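Supplier portals, again

12 Apr 2020

Right, quick one, dinner's in the oven. Several of you asked how the council tender thing went so here goes.

Short version: we're registered. Took 7 attempts. The new Bristside purchasing portal went live in March and every small supplier on the old list had to sign up from scratch. No carry-over. Nothing. Old login just gives you a grey page and a phone number.

First problem – the company name box. We trade as Javeck, but the accounts say Javeck Office Supplies, and the portal wants whichever one the tax people have. Fine. Except it won't take a space after the first word if you paste it in. You have to type it. Sandro Donati found that out, not me, and I owe him a pint whenever pints are a thing again. 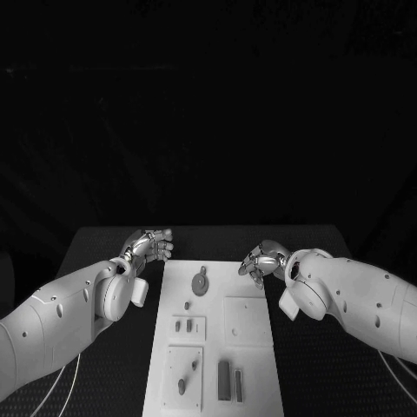
Second problem, certificates. Insurance, accounts, the equalities form, all as PDFs, all under 500 KB each. Our insurance one was a scan Mirta did years ago and it was massive. Shrunk it, couldn't read the policy number. Shrunk it less, too big. In the end she rang the broker and got a proper copy by email the same afternoon. Should of done that first.

Then the categories. There are 800 of them and the search only matches the start of a word, so "paper" doesn't find "copier paper". I ticked 33 in the end, which is probably too many, but miss one and you never get the alert. Sun-ja Han at Zokinska only ticked the main headings and has had no alerts at all so far. Don't do that. 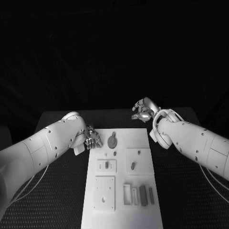 Now the good bit, because I moan too much. Direct purchases are loads quicker than before. School secretary finds your item in the catalogue, clicks, you get a message, you accept or you don't. We had an order for envelopes in and accepted before I'd finished my tea. On the old system that was a letter, a form, another form and then teh invoice went missing.

Still don't like the accept window though. Miss it and the order drops off and counts against you, and as far as I can see there's no way to set yourself as away. Alvar Bråten has written to the help desk about it – no answer yet. Will post it if he gets one.

Anyone managed to upload a price list with more than one VAT rate in it? Mine keeps bouncing on the second column. Comments are open, I'll look after we've eaten.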